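Flutow finally has a release date (and I have thoughts)
Sun 15 May
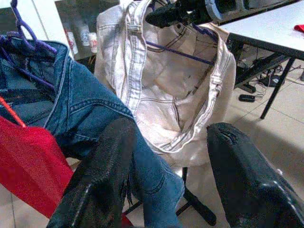
A blue denim jacket with faded seams, hanging with other clothes.

So it's happening! After all that back and forth, Flutow opens in July, and the first trailer went up on Friday night. I've watched it more times than I'm going to admit in a newsletter my mother reads.

If you're new here: Flutow is the thriller Reet Org has been trying to get made ever since Guleck, the little ferry movie I wouldn't shut up about two summers ago. Colin Crabtree plays a retired harbor pilot who gets a call from a ship that sank when he was a kid. That's all the plot I'm giving you, and the trailer gives away a bit more than I'd like, so maybe stop it before the lighthouse part.

The big question was whether Crabtree would stay on. He walked away from Uzor halfway through the shoot last year (the two sides still tell that story very differently) and plenty of people figured he was done with long night shoots for good. But there he is, beard and all, and he looks great. Tired, but great. Org told the crowd at the Flosska festival that she wrote the part with his voice in her head and never had a second choice, which must have made for some nervous weeks.

The run time is down to just over two hours, after an early cut that ran closer to 4. I'd watch the long one! I know, I know. But Guleck had that slow middle section with the card game and it's still my favorite thing she's done.

It starts small, with 100 theaters the first weekend and more than 200 the week after if the numbers hold up. Our own Main Street place hasn't said yes yet. I called, and the guy at the desk said "probably," so I'm calling again Tuesday.

Also, a few of you wrote in asking about the music. Same composer as Guleck, and the soundtrack comes out a week before the movie does. I've already asked for the vinyl for my birthday.

If you want to come along opening night, hit reply and I'll save you a seat near the aisle.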